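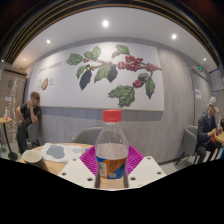 Have you ever dropped a rugby ball and had it hop off sideways like a startled frog? Mine does that all the time, and I've been playing since I was in second grade! A basketball comes straight back up because it's the same shape all the way around, so it doesn't matter which bit hits the ground. A rugby ball is longer one way than the other. So is a drink bottle, like the one in the photo with the red screw cap, and if you tipped that over and gave it a shove it would roll nicely on its side but never end over end. A rugby ball has the same kind of trouble, only its ends are pointy, so it gets into even more of it.

Let's start with the bounce. When the ball lands flat on its belly, it mostly pops up the way you'd expect. When it lands on one of its points, the ground pushes up on that point, but the heavy middle of the ball is probably not right above it. The push goes off to one side of the middle. That makes the ball tip and spin, and once it's spinning, the next bounce could go anywhere. I once chased a kick at Kerslake Park that bounced away from me, came back, and went over my head. My team still brings it up.

Now for passing. If you just chuck the ball, it wobbles and flops around and slows down. But if you roll your fingers across it as you let go, it spins around its long line, the one that runs from point to point. We call this a spiral or a spin pass. Spinning things like to keep pointing the same way (try a toy top and you'll see!), so the ball keeps its nose forward and slips through the air much more easily.

Do you need a spin pass right away? Nope! When I coach the little ones in Prurbridge, we start with plain passes, hands pointing at the person we're throwing to. A plain pass is slower and easier to catch, and grown-up players use it too when a teammate is close by.

Want to try the bounce out? Grab a ball and a friend, and find some grass with plenty of space.

1. Hold the ball flat, at waist height, and let it drop. Watch where it goes.
2. Now hold it with one point down and drop it again.
3. Do each kind of drop 20 times, and guess which way it will go before you let go.

I bet you'll guess the flat ones pretty well. The pointy ones are another story! I've done about 500 of them and they still fool me, which is why our coaches always yell "get there before it bounces!" If you can catch a kick in the air, do it. If you can't, stay low, keep your hands out in front, and be ready to change direction.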